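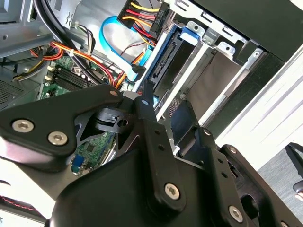 Pre-Delivery Safety Inspection: Motor Yacht Skalby

Print this page | E-mail this page

Posted in: Yards & Refits, Safety Checks

Builder: Prudbridge
Owner's representative: Heriberto Cortés
Inspector: Ngọc Hứa
Date of inspection: August 4, 2022
Place: fitting-out berth, afloat, shore power connected
Job number: 591

Marks used: OK = accepted. C = accepted with comment. X = not accepted, to be shown again before handover. N/S = not seen.

1. Hull and deck

1.1 Guardrails and stanchions, main deck: OK
1.2 Guardrails, flybridge: C. Aft stanchion on the port side moves slightly at the base when pushed from inboard. Yard to re-bed and tighten.
1.3 Side boarding gate and latch: X. Latch closes but can be lifted with one finger. The drawing shows a locking pin and there isn't one fitted.
1.4 Non-slip finish on side decks: OK
1.5 Non-slip finish on bathing platform: C. Good over the main area. The two steps up to the cockpit have varnish over the grip strips.
1.6 Anchor, chain and windlass: OK. Let out and recovered twice. Chain marks are painted and readable.
1.7 Bitter end of chain secured with a lashing that can be cut from on deck: OK

2. Watertight fittings

2.1 Forepeak hatch: OK
2.2 Lazarette hatch: C. Seal is sound but the corner on the starboard side needed a second push to seat. Hose test passed.
2.3 Engine room door: OK
2.4 Sea valves, engine room: C. All open and close by hand. The labels on the two generator intakes are the wrong way round.
2.5 Sea valve under the crew shower: X. Cannot be reached without unscrewing the floor panel. An access hatch was asked for in July and has not been cut.
2.6 Softwood plugs tied at each sea valve: C. Missing at the valve in 2.5 only.

3. Bilge system

3.1 Automatic pumps, each compartment: OK. Floats lifted by hand.
3.2 High level alarms: C. All sound at the wheelhouse. The lazarette alarm shows on the panel as "forepeak". Cortés asked for this to be put right the same day.
3.3 Emergency hand pump: OK. Primed and drew water. Handle stowed beside it in clips.
3.4 Bilges clean: X. Sawdust and cable tie ends under the generator and along the strainer box. These will block the strainers. Clean out, then run the pumps again.

4. Fire

4.1 Fixed system, engine room: OK. Pull handle sealed, cylinder gauge in the green. System not discharged.
4.2 Fuel shut-offs outside the engine room: OK. Stiff, but both work.
4.3 Fan stops and vent flaps: C. The port flap closes fully. The starboard flap stops short and leaves a 13 mm gap. Adjust linkage.
4.4 Portable extinguishers: OK. 8 on the plan, 8 on board, all in date.
4.5 Smoke detectors in cabins: OK
4.6 Fire blanket, galley: C. Fitted directly behind the hob. Move to the bulkhead by the door.
4.7 Escape hatch, forward guest cabin: OK. Opened from inside without tools. The ladder supplied by Stamska fits its brackets.

5. Life-saving equipment

5.1 Liferafts: C. Both in cradles, release units fitted. The painter on the port raft is tied to the rail and should go to the weak link.
5.2 Lifejackets: N/S. Still ashore at the Phan store. To be checked against the list when delivered.
5.3 Lifebuoys with lights and lines: OK
5.4 Flares: N/S. Same delivery as 5.2.
5.5 Recovery ladder, bathing platform: OK. Can be let down by a person in the water.

6. Electrical

6.1 Shore power connection and lead: OK
6.2 Emergency lighting: OK. Mains off for 60 minutes, all fittings still lit at the end.
6.3 Battery boxes: C. Lids strapped down. Vent hose on the service bank has a low spot where water could collect.
6.4 Navigation lights: OK. Spare bulbs not on board.
6.5 Main switchboard labels: C. Two breakers have handwritten tape. Permanent labels to be fitted.

General comments

Access to the engine room was good and the yard's electrician was on hand throughout. The items marked X are 1.3, 2.5 and 3.4. All three have to be shown to me on board; photographs of 2.5 will not be enough, as I want to turn the valve myself.

The sea trial may go ahead once 1.3 and 3.4 are closed. Item 2.5 can follow, but must be done before handover. Items marked C may be signed off by Mr Cortés.

Signed: Ngọc Hứa
Copy to: H. Cortés, Prudbridge yard office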